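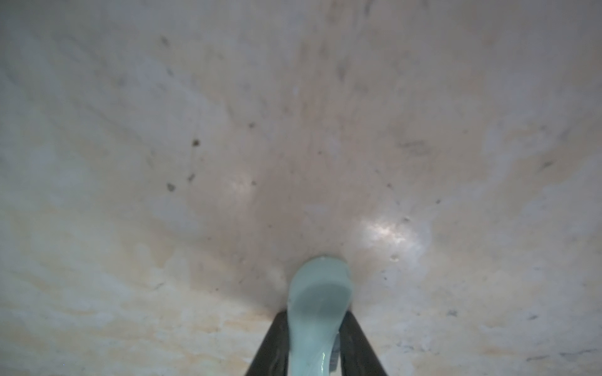 Clearing and Wiping a Light Marble-Pattern Table

Pale stone-look tops show residue that darker tops hide. Coffee, tea and fruit juice leave peach or orange tints at low concentration, and dried specks stand out against an off-white ground. The procedure below applies to sealed and laminated tops. For natural stone, omit the vinegar step in all cases.

Identify the mark first

Tilt your head until the glare from the ceiling light moves off the area in question. Draw a fingernail lightly across the mark. A raised edge means dried residue. No edge means either a surface stain or part of the printed pattern. Printed veining does not change when dampened; most stains darken slightly. Test one spot before treating the whole top.

Dry stage

Remove crumbs before any water reaches the surface. Wet crumbs smear and carry fat into the texture. Use a soft brush or the edge of a folded card and work from the back edge toward the front. Where a metal strip runs along the back, brush parallel to it first.

Clear the cups onto a tray with a raised rim. A rim retains drips when mugs are laid on their sides, and the whole load moves in one trip. Matte plastic trays scuff along the rim with use. The scuffs are cosmetic and do not respond to scrubbing. 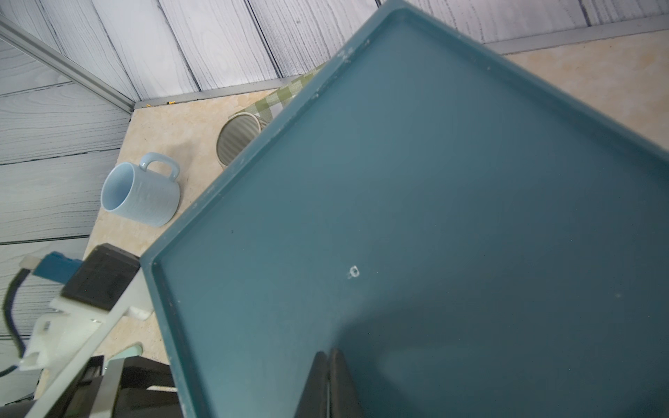 Levine Household Notes, Issue 271, page 5

Mugs and cups on their sides

A mug lying down rests on its widest curve and rolls until the handle stops it. Set it upright before wiping near it. If it must stay down, place it on a cloth; a checkered cotton tea towel has enough grip for a ceramic mug on a level top. Keep the mouth pointed away from the area already cleaned.

Lift the cloth by all four corners and shake it over the sink. Do not drag it — trapped crumbs will scratch a glossy finish.

Wet stage

1. Mix one teaspoon of dish soap into a quart of warm water.
2. Wring the cloth until it no longer drips.
3. Wipe in straight overlapping passes.
4. Lay the damp cloth over stubborn specks for five minutes, then lift them with a plastic scraper held nearly flat.
5. Rinse with plain water and dry at once.

Ring-shaped marks are usually the mineral outline of an evaporated drop. On laminate only, dab with one part white vinegar to four parts water, wait one minute, rinse and dry. The same dilution works on plastic trays.

Tints that remain

Baking soda paste removes most tea and juice tints from laminate. Apply with a fingertip, leave for ten minutes, and wipe off without pressure. Repeat once. Further repeats dull the finish and the dull patch is permanent.

Related: Tray Storage in Narrow Cabinets, page 9.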